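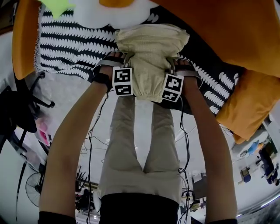
Equipment Plan and Budget for a Handheld Gripper Data Collection Kit
Student project report, Vilier program, second term
Delwyn Cartwright and Vaughan Ngata

6 min read
Share 24 | Comments 3

1. Purpose

The project group plans to collect demonstrations of garment handling with handheld grippers. This report covers the equipment needed for one two-handed station, the order in which it should be bought, and the items that can wait until the next funding period. Robot arms are outside the scope. The arms in the teaching lab are shared with two other courses, and the group will book time on them after the first data set has been checked.

2. Starting point

The group had use of one borrowed pair of grippers during June. Each gripper has jaws for pinching fabric and a white block carrying square black-and-white fiducial markers. Cables run from both grippers. The operator works with one in each hand, with the garment laid out on a bed cover.

Three findings from that period affect the purchase list.

Cables. The cables hang along the forearms and tangle when the hands cross. Folding a sleeve requires crossing the hands. Cable management was not in the first draft of the budget and has been added as a separate line.

Markers. Pose tracking depends on the marker faces staying in view. When the wrist rolls, a face can turn away or be covered by fabric. Spare blocks are needed so that a scratched or bent face can be changed between takes.

Background. A black-and-white patterned cover was used with a light cream garment. The garment separates well from the dark areas and less well from the white shapes. One plain cover and one patterned cover should be kept at the station so that both cases are recorded – the second case is closer to a real bedroom.

3. Options compared

Option A is a complete kit from Vivby: two grippers, two marker blocks, a head mount and a recording license for one year. The quoted price is $1,400 before shipping. Replacement jaws are sold in pairs only.

Option B is a set of parts ordered through Ulteo and assembled by the group. Parts come to $820. Printing the housings takes 70 hours of machine time, which the workshop does not charge to student projects but does queue. No license is needed.

Option B is recommended. The lower price leaves room for spares, and the jaw geometry can be changed if thin fabric slips. The risk is the print queue. If the housings are not finished by the fourth week, Option A should be reconsidered while the funds are still open.

4. Budget

Gripper parts, two units: $820
Spare jaws and marker blocks: $122
Cables, sleeves and wrist straps: $70
Head camera and mount: $400
Garments and bed covers: $88
Total: $1,500

The approved limit is $1,600. The remaining $100 is held for shipping and for one replacement cable set. A second head camera was requested by Ngata and removed at review. A later request can cite the number of takes lost to occlusion, provided it is logged from the first session.

5. Order of purchase

Gripper parts are ordered first because of the print queue. The head camera follows once the mount drawing has been approved by the Haddadin workshop. Cables are cut to length after the housings are assembled and should not be ordered from the drawing. Garments are bought last. Sizes and fabrics should be mixed, with at least one soft item that bunches at a gathered hem.

6. Open items

Storage: the locker assigned to the group is too shallow for the camera mount.
Calibration: no board is listed above. The lab owns one, and its condition has not been checked.
Operator time: sessions are planned at 24 minutes with a break between them. Forearm fatigue was reported in longer sessions, and gripper weight should be measured before the housing design is fixed.
Responsibility: Cartwright keeps the parts list, Ngata keeps the session log.

This site uses cookies to remember your reading preferences. Accept | Settings

Get new project reports by email. Subscribe to the newsletter.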